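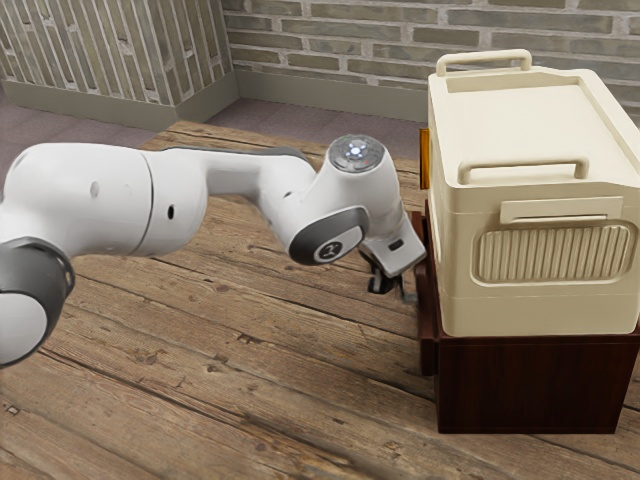

The **Nepia Open Day** is a public demonstration of robotic manipulation held by the automation firm Flitetti at its premises in the town of Uvton. The first was held in May 2024. It was set up to show visitors how handling tasks are prepared in simulation before they are tried on physical equipment, and takes its name from Nepia, the software Flitetti uses to build and run its simulated workcells.

## Background

Flitetti began work on Nepia as an in-house tool for checking reach and clearance. Customers had often asked to see it running, and in January the company agreed to open its test rooms to the public for one afternoon. Entry was free, but places were capped at 100 and had to be booked. Visitors were taken through in groups of 22, each group staying for three short sessions.

## The simulated workcell

The main session used a rendered room with brick walls and a surface of weathered wooden planks. A white robot arm with a two-fingered gripper worked beside a cream plastic storage box, which was stacked on a dark reddish-brown wooden one. The two-box arrangement is known at Flitetti as the Dedov stack, after the test series in which it was first used.

The stack was chosen as a test of approach. The storage box has a looped handle on top and another on the front, so a planner has more than one place to aim for, and the gripper must also stay clear of the wooden box underneath. Visitors could ask the operator to change the approach angle and watch the arm's path being worked out again.
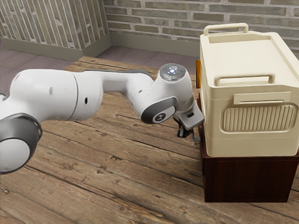 *Article by Gwawr Probert*

With the fingers pointing down and close against the left face of the storage box, near its lower edge, there is little room for error in the wrist position. Operators used poses of this kind to explain collision margins – the minimum distance a planner is told to keep between the arm and anything it is not meant to touch.

## Other sessions

A second session dealt with lighting and surface materials. Staff changed the colour of walls and objects in a separate workcell and discussed how such changes affect a vision system. The third was a question period. According to the printed program, Nepia had completed around 3000 simulated runs of the Dedov stack by the time of the event.

## Reception

Most written comments concerned the question period, which several visitors felt was too short. Others asked for a larger screen at the back of the room. Flitetti has said that later open days will allow more time for questions and that the Dedov stack will stay on the program, with a second arm to be added to the workcell.

## See also

- Collision detection
- Motion planning
- Robot end effector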